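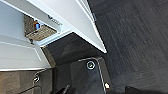 Aug 2, 2021

Storage cabinet, white shelf. Spent the morning on it.

The cabinet came from Clillari in April and has been filling up since then without any system. Today I sorted out what goes in it, what goes elsewhere, and what gets thrown away. Notes so the rest of you can find things.

The small stuff lives in the wicker basket under the shelf. I went back and forth on this. A plastic bin would be easier to wipe, but the basket is what we have and it fits the recess. Please don't put anything with loose powder or oil in it, the weave holds everything. Heavy tools don't go in it either.

Rules for the basket, for now:
Only things that get used every week.
Nothing with a cord.
If it's full, take something out before you put something in.

The carpet in front picks up every bit of packing foam. I vacuumed before starting and again after. If you open a Sirko box, do it on the bench, please. The last one left crumbs as far as the door of the next room.
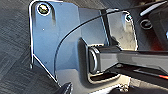
Labels next. I printed a set on the old label maker and the tape ran out partway, so a few are handwritten. Order number for new tape is 421, on the Drasar account. I put in for 3 rolls. The handwritten ones can stay until the tape comes, but whoever replaces them should copy the wording exactly, the inventory sheet is sorted by it. Sheet lines 291 to 348 are this cabinet. Anything outside those lines belongs in the hall closet and I've moved it there on the sheet, though not all of it in real life yet.

Still to move to the hall closet:
spare lamp
box of old manuals
the two folding stools
extension cords (untangle first)

Threw out: dried markers, one cracked tray, an instruction leaflet for a kettle we no longer have. Kept the spare shelf pins. They are in an envelope taped inside the Clillari paperwork folder, second drawer of the desk.

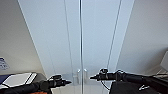 The handles are near the bottom, one on each side of the seam. Use both. Pulling one leaf open and reaching around the other is how the paper cups ended up on the floor in the spring. Open both all the way, get what you need, close both.

I wiped the fronts with a damp cloth and a drop of dish soap. No spray cleaner on them for now, I want to check what Clillari says about the finish. Their care sheet is somewhere in the folder with the pins, I haven't read it through.

Small thing about closing up: check the basket is pushed all the way back before you swing the doors. I would like a strip of felt along the bottom of the recess so it slides without scraping. There might be some left from the Allow project, in the fabric box. If not, I'll buy a piece.

Open question is whether the cleaning cloths should be in here at all. I left them in the hall closet today, folded, next to the bucket. My thinking is that damp cloths in a closed cabinet will smell by the end of the week. 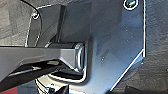 Allow would keep the dry cloths in the basket and only the used ones in the hall, so that a spill on the carpet can be dealt with right away. Fine with me as long as they are dry. Two cloths, then, rolled, and I'll add them to the sheet tomorrow when I do the extension cords.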